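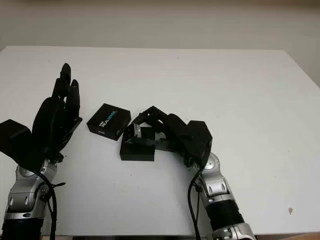 Play in the fingertip joint after a few hundred closes – screws, pivot or pads?
Asked by Annick Bouvier in Futis > Home and workshop builds
Viewed 2346 times

I have a two-arm build on a bench at Honkanen, which is a shared workshop, so I only get evenings on it. Each arm has a black hand with metal plate fingers and a camera on the wrist. I run both arms from a Skovano controller and the job is dull on purpose: pick up a small box, put it down in the same place, repeat.

It was fine for the first 500 closes. After that one finger on the right arm started to feel vague. If I hold the main plate still and push the fingertip sideways with my thumb, it moves more than the others do. Placement has gone off as well. The box lands turned a little, always the same way.

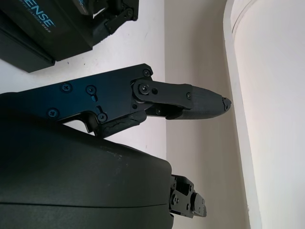
Finger plate and tip joint, with the wrist camera bracket above.

What I have done so far:

Nipped up every screw in the main plate with a hand driver. One of them took a quarter turn, the rest were tight.
Swapped the box for another of the same size. No change.
Re-ran the homing routine twice. No change.
Read thread 3175, which sounds similar, but that one ended with a bent bracket and mine looks straight against a steel rule.

I haven't touched the pivot. I don't know if it is meant to be tightened or if it should be left with some clearance, and I'd rather ask before I lock a joint solid.

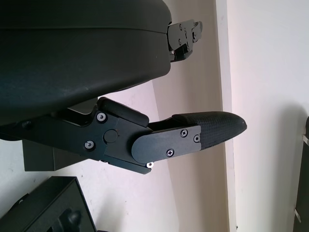 The other thing I wondered about was the pads. They are textured and came glued on. If the glue had let go at one edge I suppose the tip could feel loose when the metal is fine. I can't get a fingernail under any of them though.

Power is off when I do the thumb test. There is a pot of Julto threadlocker in the workshop cupboard but I don't know what grade it is, the label has gone.

Is there a proper order to check these in? And can it be done without taking the hand off the wrist? Getting the cable back through took me most of an evening last time.

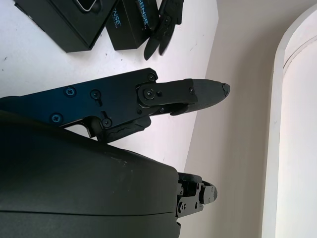

Arnaldo Ramalho
Accepted answer

Leave the hand on. Start at the joint. You have already done the plate screws, and a sideways wobble at the tip is nearly always the pivot or whatever sits under it.

Power off, close the finger halfway by hand if your drive lets you, and put a fingertip across the gap between the plate and the link. Now push the tip sideways. If you feel a step open and close, the play is in the pivot. If the plate and link move together, go back one joint and do the same again. Do the good finger first so you know what normal feels like.

If it is the pivot, tighten in very small steps, and swing the link through its full travel after each one. Stop as soon as it starts to drag and back off a touch. If you reach drag and it still wobbles, the bush or washer is worn and no amount of tightening will help.

Don't use the Julto with no label. If it is a permanent grade you will need heat to get the screw out, and you have rubber right next to it. Buy a small bottle of medium. One drop, wipe the rest off, leave it overnight.

Then home it again and run 60 closes before you trust it.

2nd answer

had this, was the pads. change the pads

3rd answer

I agree with checking the pivot, but the box landing turned the same way each time could also be the two sides of the grip not meeting the box together. The softer side gives first and the box swings towards it. Close slowly on something stiff like a steel rule stood on edge and watch which finger arrives first. On mine it was a home offset that had been saved wrong, and homing again just loaded the same wrong number – you have to clear it before you re-run the routine. Worth five minutes before you get the driver out.

Comment from Annick Bouvier

Step at the pivot, clear as anything once I had compared it with the next finger along. Two small nips and it has gone. The offset was out too, by less, so I have cleared that. Medium threadlocker is on order and I'll do the 60 closes when it has set.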